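Print this thread | E-mail this thread

Droltetero Forums > Home and Shop Builds > Two-finger gripper, wrist camera placement

slowtorque
Posted 8/11/19

Hi all, long post, so get yourself a coffee. I've been putting evenings into the arm at the Skavstead shared shop, and I've reached the point where I'd love other eyes on it. The fingers are on Ulalar brackets with a small camera tucked in at the wrist, down very low and close. I like it there because the fingertips and the target stay in the same view. The trouble is how much of that view my own hardware takes up.

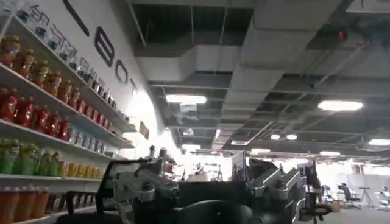
Wrist camera, both finger assemblies along the bottom, bottle shelves to the left.

The ceiling lights are the other headache. I've tried turning exposure down, and then the dark housing goes to mush and I can't find its edge anymore. I've got 361 stills saved and I keep going back and forth on them - my wife says I should pick one setting and live with it!

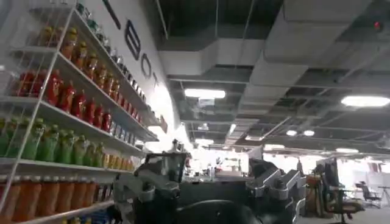 So my question is whether to raise the camera on a little post, or leave it be and mask out the bottom strip in software. A post is one more thing to snag, and I really do want to reach inside things with this.

Print | E-mail

bracketfiend
Reply #1

Lovely work, and please don't add the post. I had one on my Hosseinzadeh arm and knocked it out of line 11 times before I gave up and sawed it off. Mask the strip. Your housing never moves relative to the lens, so you only have to draw the mask once.

Print | E-mail

oldgearbox
Reply #2

Going to disagree with my friend above, kindly. A mask hides the fingers too, and when you're closing on something soft you want to see them. I'd raise the lens a little and tilt it down. What does it look like inside a drum?

Print | E-mail

slowtorque
Reply #3

Nicer than I expected, to be truthful. Steel all the way around, and one little blue lump of fabric to aim for.

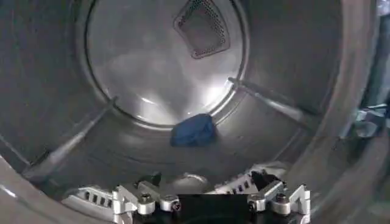 I could mask only the black block in the middle and keep the fingers, which might make you both happy? The baffles worry me more than the glare does. Clearance on either side is what I'd lose with a taller mount, and I'm stubborn about that.
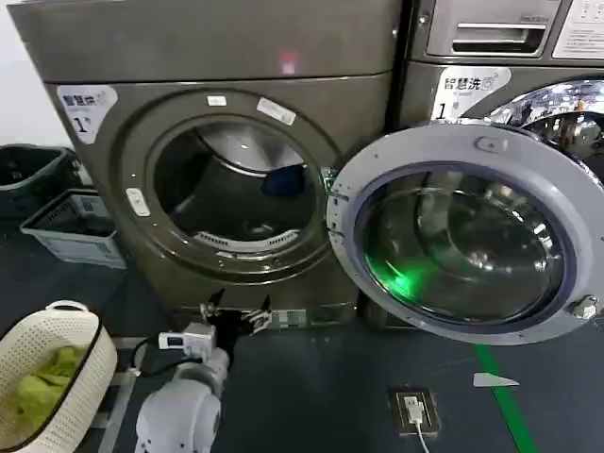 White arm down low in front of the machine, door open.

Print | E-mail

bracketfiend
Reply #4

With a round door like that I'd stay low, no question. Block-only mask gets my vote.

Print | E-mail

oldgearbox
Reply #5

Still say tilt it. But try the mask first, it's free - and post the numbers when you have them.

Print | E-mail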